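Re-sorting the play kitchen box

Posted 12/7/21 by Ásdís Bjarnason
Filed under: storage, toys

The play kitchen went back into use in July, when my sister's children started coming over on weekday afternoons. It had spent the winter in a Flornodik bin under the stairs with everything thrown in together. I had put off sorting it and finally gave it one evening. These are my notes on the method, mostly so I can repeat it next year without having to work it all out again.

Condition of the bin

The Flornodik is a plain lidded bin, model 3387, bought at Wemis in Domcombe. The lid clips are fine. The problem is depth. In a deep bin the heavy pieces travel to the bottom and the soft ones ride up, so a child looking for a pan tips the whole thing out. I had also left a folded paper bag in the bottom at some point and it had gone limp and stuck to the base. I peeled it off, scraped the residue with an old library card and wiped the bin with dish soap and water. It stood open overnight with the lid leaning against it.

While it dried I worked on the table in the back room, which has a peach cloth on it. I like sorting on a pale cloth. Crumbs and flakes show up on it, and hard pieces stay where they are put. The wrinkles don't matter for this.

I brought things to the table in small batches, a few from each material, to test which pieces could share a container. The mixed batch was the useful one: a plush banana, the little yellow block with the ridged top that the children use as butter or as cake depending on the day, the two bowls, the pink saucepan, and a drink can standing at the back.

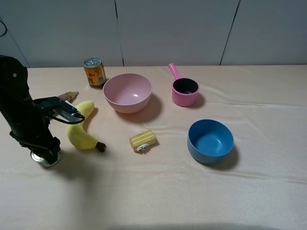

Sorting by cleaning method

My first system, a few years ago, was by type: fruit, vegetables, cookware, groceries. It looked good on the labels and fell apart in a week. Children don't put a banana back under fruit. They put it in the pan, because that is where they were cooking it.

The system I use now goes by how a piece gets cleaned. It has 3 groups.

Soft. Anything plush or fabric. The banana is in this group. These pieces get a hand wash in a basin with a small amount of detergent, a rinse, a press in a towel and then a flat dry on the rack. I don't put them in the machine. I tried that with a stuffed loaf of bread and the filling gathered at one end and stayed there. The dark stem tip on the banana gets dabbed separately with a damp cloth in case the color runs into the yellow.

Hard. Bowls, cups, plates and molded food. These go in the sink with dish soap. Ridged pieces need a soft toothbrush, and the brush has to run along the ridges. Going across them just packs the dirt into the grooves. The bowls nest, but only in one order, the deeper blue one inside the wide pink one. Dry them completely first or they hold water between them.

Metal. Cans. These are wiped and dried by hand, and they get their own container for reasons given in the next section.

The saucepan gave me some trouble. I was unsure about the black interior and didn't want to find out with a scouring pad, so it was wiped with a damp cloth and shelved with the bowls. The straight handle means it won't nest with anything. It lies on top, handle toward the back.

Checking the cans

We use real cans as groceries, unopened. The children prefer them to the toy ones, I assume for the weight. I allow it on the condition that every can is inspected before it goes in the box and again whenever the box is sorted.

The check is short. Put the can on a light cloth near a lamp and look straight down at the lid. The tab should lie flat. Run a fingertip along the rolled rim and feel for nicks. Look along the inner groove, where dust collects, and clean it out with a cotton swab. Small marks pressed into the panel near the tab are part of the lid and can be ignored. A lid that domes upward is a different matter, and that can goes straight out. Any can with a dent on a seam also goes out.

Discoloration on a tab doesn't bother me by itself. I wipe it, and if rust comes off on the cloth, the can is retired. If the tab has been pulled up at all, even slightly, the can is retired too. Small fingers will finish the job.

I write the date of the check on a strip of masking tape and put it on the underside. Tape on the side gets picked off.
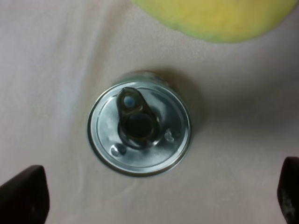
Containers and shelf

The deep bin has been demoted to holding dress-up clothes. In its place I have shallow trays on the Sorensen shelf, the low one that used to be in the hall. The clear height between boards is 90 mm on the lowest level, which takes a tray of molded food but not the bowls. Bowls and saucepan are one level up, where I moved the board to the next set of holes.

Soft pieces are in a mesh bag on a hook at the side of the shelf. Mesh matters if something goes back before it is fully dry, and something always does.

The cans have a 2000 ml lidded box on the lowest board, pushed to the back. They slid around in the tray and chipped the edge of a plate last year. A folded dishcloth in the bottom of the box stops most of the noise.

Labels are on the board edges and not on the trays, so trays can be swapped without relabeling.

Still open

I need a better arrangement for anything with a handle. The second hook on the shelf is too thick to hang a toy pan from, and the thinner ones at Wemis had sharp ends. I may try a loop of cord.

The mesh bag has a small tear near the drawstring. I'll mend it before the next wash.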